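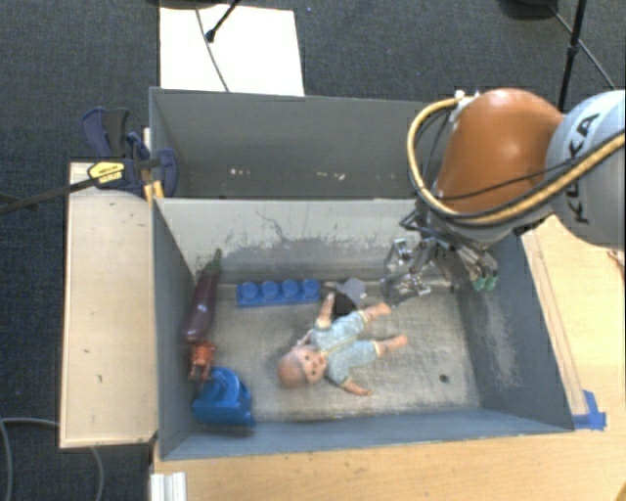 I love toy bins, and I have opinions about them! A good bin is like a little house for your stuff – it has walls so nothing wanders off, and it has no lid, so you can peek in whenever you like. See the baby doll lying on its back in the gray bin, in the blue-green outfit with the yellowish trim? You can spot it right away, because it isn't buried under a mountain of other things. That's my first big idea about toys: if you can see it, you'll play with it.

## Why do toys sink?

Have you ever shaken a box of cereal and noticed the crumbs end up at the bottom? Toys do the same thing. Every time you dig around, little gaps open up between the big toys, and the small toys slip down into them. Dig some more and they slip down again. After a week of digging, your tiny plastic frog is living in the basement.

I tried this at home with a deep bin I call Plasamum (yes, I name my bins). I dropped a marble on top of my toys and stirred with my hand. It took 19 stirs before I heard it go *clonk* on the bottom. Try it yourself and see what number you get!

## One bin or two?

I used to keep everything in Plasamum, all 137 toys. Finding anything took forever. So I got a second bin, called it Nakier, and moved all the soft things there. Now Plasamum has blocks and cars and other hard stuff, and Nakier has dolls and bears and one very squashed rabbit.

Grown-ups call this *sorting*. You can sort by color, by size, by what a toy is made of, or by who plays with whom (my bears like to be near the dolls, so that was easy). There's no wrong way, as long as you can remember your own rule on Friday when it's time to tidy up.

## A game for tidying

Put two bins side by side. Close your eyes, reach into the mixed-up one, and pick up one toy. Can you guess what it is just by feeling it? Is it squishy? Does it have corners? Does it have feet? Say your guess out loud, open your eyes, and then put the toy in the bin where it belongs.

My trickiest one was a sock. It wasn't even a toy.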